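The Long Shelf: On Reading Poetry in Translation, Slowly and Badly

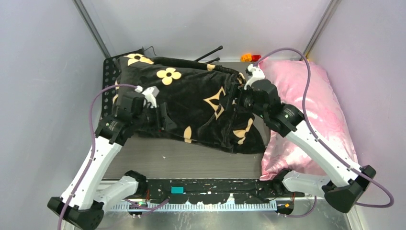
A bookcase with ambitions

Every January I buy more poetry than I can read, and every June I find most of it under the bed. This year I set myself a rule. The books had to be translations, they had to be anthologies, and I had to finish one before opening the next. I have broken all three parts of the rule already, though the first only by accident — one of the books was written in English by a man who merely sounded translated.

Anthologies get a hard time from serious readers. They are the buffet of literature, and people who care about food are supposed to look down on buffets. I have never met a buffet I didn't like. An anthology lets you dislike a poet for two pages and then be rid of them, a courtesy no collected works will ever extend.

Starting with the small presses

The best of my pile comes from Lellow, a press that prints on paper so thick you keep thinking you have turned two pages at once. Its newest volume gathers 31 poets writing in mountain dialects, most of them appearing in English for the first time. The introduction is longer than some of the poets' careers and should be skipped until the end, when it becomes quite good.

What the editors get right is the order. There are no dates at the tops of the pages and no grouping by valley. A grumpy song about goats sits next to an elegy for a bridge, and the two improve each other. I read the goat one aloud on a train and would do so again, given a quieter carriage.

Nukau takes the opposite line. Its harbour anthology is arranged strictly by year of birth, with a biography before each poet, and the effect is of being introduced to everyone at a very long wedding. By the time I reached the poems I had forgotten who was the sailor and who was the dentist. The dentist, I can report, is the better poet.

The problem of the facing page

Should the original be printed alongside? Weltum says yes, always, even when the original is in a script most of its customers can't read. I used to think this was showing off. Then I spent an evening with its winter selection and found I liked having the other language there, like a neighbour's radio through the wall. You can see where the lines are short. You can see where the translator has needed 14 words to carry six, and feel for them.

It does make the book twice as heavy. Weltum's answer is a ribbon marker, a kind thought that does nothing for the wrists.

One I gave up on

Mayrhofer has reissued its big blue survey of village verse, the one that used to turn up in every second-hand shop with somebody's pressed fern in it. The new edition has some 15 extra poets and a cover the colour of cold tea. The translations haven't been touched, and they needed to be. Lovers still say "thither". Rain still "doth" things. I got as far as the section on harvests and went to make toast.

My advice is to find the old one, fern included. It costs less, and the typeface forgives more.

Where to begin

Start with Lellow if you read in bed, and with Weltum if you own a table. Leave Nukau for a bout of flu. I am halfway through its second volume now, and the poets have only just started being born after the war.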